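The Trays We Live With
By Asuka Kubo

Every house I have ever loved had a good tray in it. My grandmother's was black lacquer and so heavy that we children were forbidden to carry it, and my first apartment had one from a gas station giveaway that bowed in the middle whenever the teapot was full. You can tell a lot about a household from what gets carried around in it, and from who does the carrying!

I brought this up over lunch with Masaru Kinoshita, who ran the tableware floor at Matsuda for many years and now sells secondhand pieces out of a narrow shop called Rokemon. He has 96 trays on the shelves at the moment (he looked it up for me), and he was happy to talk about them until the soup was gone. Large ones go first, he told me, especially the plain, pale kind that people can leave out on the table all day with the cups and the sugar still on it.
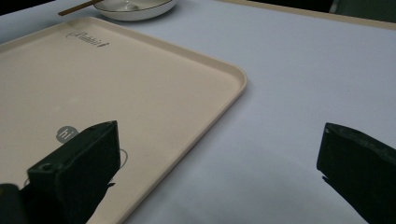 Page last changed: 10 Aug 2021

A big beige tray on a pale cloth is about as quiet as a table gets, and I think the little printed "hi" in its gray speech bubble is just enough company for a cup of coffee. Masaru is fond of a printed tray. The old customers at Matsuda used to ask for flowers, he says, and the young ones who come to Rokemon want a word or a small drawing, something that shows up once the toast is eaten.

He is stricter about rims. A low one is pleasant for breakfast, when you want to reach across for the jam, but for stairs he would send you home with something deeper. He also likes rounded corners, having cleaned crumbs out of a great many square ones with a toothpick.

As for looking after them, wipe the tray the same evening, dry it standing on its side, and don't stack anything wet. My own lives between the bread box and the wall, where it has worn a faint line in the paint, and it comes out every Sunday with the good cups.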